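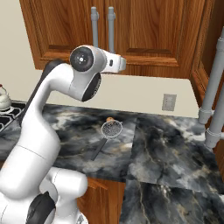
So what do you lot do all day?

We write the software that sits between "please put that over there" and a robot arm moving its joints. Mostly that means motion planning, plus the tools you need to work out why a plan went wrong. We don't build arms and we don't sell them. If you've already got one and it keeps taking the scenic route to everything, you're the sort of person we like hearing from.

I'm the one who started Plemdale, and I still write a fair bit of the code (less than I'd like, more than my colleagues would like). There are 11 of us now, in two rooms above a bike shop, with a kettle that trips the fuse if the big build machine is busy. Before this I spent years at a place where every new robot meant a new planner, written from scratch, with all the old bugs lovingly put back in. I got fed up and left in March, with a laptop and half an idea, and that half an idea became Toprak.

Toprak is our planner. You give it a model of your arm and whatever you know about the things near it, and it hands back a path that doesn't hit any of them. Kitchens are our favourite place to try it out. Wall cupboards hang over the worktop, handles stick out, pipes stand where you'd want an elbow to go, and a strainer lying on a counter has a long thin handle and a mesh bowl that's a pain to model properly. Factory cells are tidy by comparison! If a path works over a cluttered worktop we feel pretty good about sending it anywhere else.

Nearly all of that happens in simulation first. We keep a set of 250 kitchen scenes and every change to the planner gets run through the lot overnight, so the first job in the morning is making tea and the second is reading the failures. Some of them are very silly. We had one week where the arm would do a full turn of the wrist before every single grasp, like it was winding itself up, and it came down to a minus sign I'd put in myself. The marble worktops are in there for the perception side, by the way. Swirly dark stone is horrible for depth estimates and we'd sooner find that out at our desks.

Then there's Orkton, which is the bit people end up using most. It's a replay tool. You load a run, drag the slider back to just before things went pear-shaped, and look at what the planner believed at that moment: where it thought the shelf was, which paths it threw away, how close the elbow came. We wrote it for ourselves and it looked dreadful for a long time. Version 2 looks much better and has an undo button, which I'm told should have been in version 1.

We work with small teams mainly, often people at a university lab or a company with one robot and one very tired engineer. Jisusex came to us like that, with a planner that took 14 seconds to decide how to reach a shelf. We're still working with them and they still send us their oddest logs, which I read with great joy.

If you'd like to try Toprak on your own arm, send us the model file and a few words about what you want it to do. A rough sketch of the room helps too. One of us will write back, and it'll probably be me.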